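Teleoperated demonstration collection at the Flilldale cell continued through April under the Rainer work package. Operators recorded 278 demonstrations of desktop computer disassembly and reassembly steps, bringing the project total to 2526. Nine recordings were rejected at review for dropped joint data.

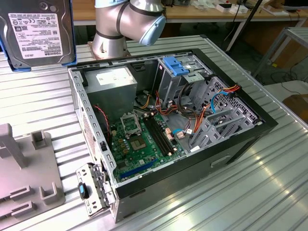
Paula Preda

The tower is worked on its side with the side panel off and the arm based directly behind it. The Toshiba 3.5-inch drive is held upright in a blue holder at the corner of the table, which gives the operator a repeatable grasp pose. Cable routing remains the main source of variation between recordings. The SATA cable and the power leads cross the drive cage area, and operators differ in how they approach it.

Two changes were made to the procedure. Force feedback on the Bristus hand controller was reduced for the insertion steps, and each operator now completes a practice run before recording. Mean time per demonstration fell after the second change.

Training of the Skistden policy on the full set is scheduled for next month. No change to the budget is requested.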